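Demonstration by hand

Reading time: 4 min

Demonstration by hand is a method of teaching a robot in which a person performs the task directly, using a hand-held gripper similar to the one fitted to the robot arm. It differs from teleoperation, in which the person controls the arm from a distance.
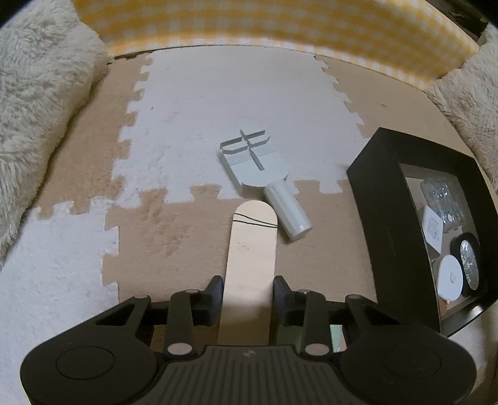 Training sets are built from many short recordings of one task. The Tendley guidelines, edited by Margaux Guérin, call for 100 recordings per task, with changes to the surroundings between them. Thin objects are commonly included; a flat wooden stick held upright between two finger pads offers only narrow edges to grip. Patterned fabric and jointed foam mats add variety to the background.

Recordings in which the object is dropped are labeled separately. Practice differs on whether they are used in training.

Related articles
Teleoperation
Pidden gripper
Utero (software)
Grasp planning

16 shares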